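Lernireo short course, Food at Home
Session 2 handout: does the dish matter?

The reading (Pancombe, p. 17) claims a banana keeps longer in a deep bowl than on a plate. I have my doubts. Pancombe cites one kitchen trial from March and gives no room temperature. The Brelto leaflet repeats the claim almost word for word – hardly a second source.

Before class, write down what you would need to know to believe it. Ripeness at the start? Bruising? How often the fruit gets handled?
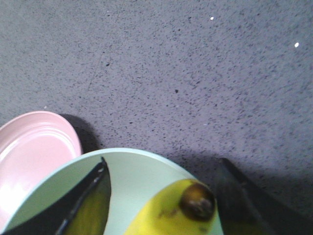
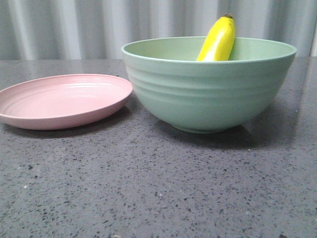
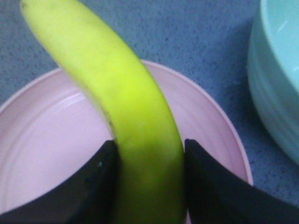
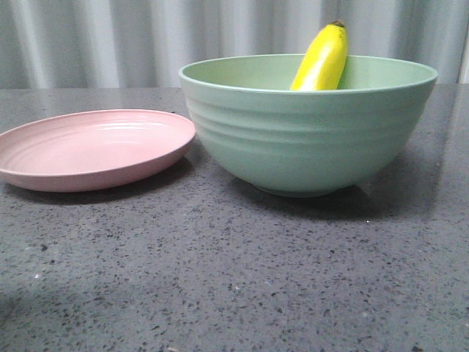
One banana, a pink plate and a green bowl.

A remark left on the course page by Fashola takes the other side: bowls get piled high, the fruit at the bottom bruises, and a plate at least makes you buy less. Fair point, though that is about shopping habits and says little about ripening.

For next time: 2 bananas from the same bunch, one per dish, same shelf. Note the color of the peel morning and evening. Two bananas prove very little, so bring your notes and leave the conclusions at home.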